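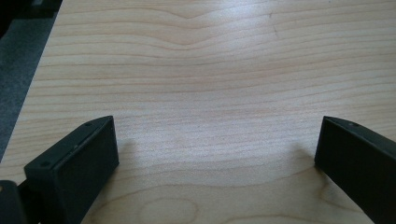 Gripper fingers over the tabletop during the Pitora open day.

Pitora opened its manipulation workshop to visitors on June 10, 2021, with a program built on table-setting tasks carried out with hand-held grippers. The firm said 359 people registered and were admitted in groups of 13.

The session is the first public showing of Plodlow, a project Pitora runs jointly with the software company Tritow. Its aim is to record how people handle ordinary kitchen items and to use those recordings to train two-armed machines.

Each group received a short safety talk and was then taken to the work table. Maeve Fitzgerald, the project's lead engineer, described the task sequence and the limits of the equipment. An operator holds one gripper in each hand and may touch the dishes only with the fingers of the tool.

"Glazed ceramic is a hard case for us," Fitzgerald said. "The wall is curved and smooth, and if one side closes before the other, the piece rotates. The operator has to match the two sides by feel."

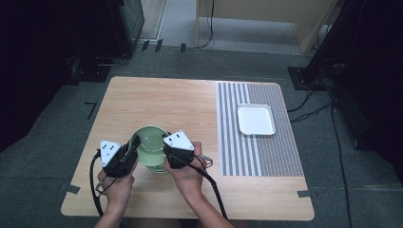 Two grippers close on a green ceramic bowl in the table-setting task. A tray rests on the striped mat at right.

Visitors asked mainly about wear on the fingers and about how a recording made by a person is transferred to a machine with different proportions. Joaquim Esteves of Tritow said the software stores the path of the fingers and leaves out the position of the operator's elbows and shoulders. The receiving machine calculates its own joint angles.

Esteves said a task is recorded at least five times by each operator before it is added to the training set. Recordings in which a dish is dropped are kept and labelled separately.

Noemi Pruitt, who teaches machining at Rafferty College, attended with a class of apprentices. She said the students were more interested in the finger geometry than in the software. "They wanted to know the tolerance on the closing travel and how you would fixture the part to mill it," she said.

Pitora did not give a date for trials of the finished system. Fitzgerald said work on cups and cutlery would come first and that results would be presented in September. A second open day is under discussion with the college.

Last updated: 4:40 p.m.

Print this article
E-mail this article

Related items
Tritow moves software group to larger offices
Rafferty College adds automation stream for apprentices
Plodlow project seeks operators for kitchen tasks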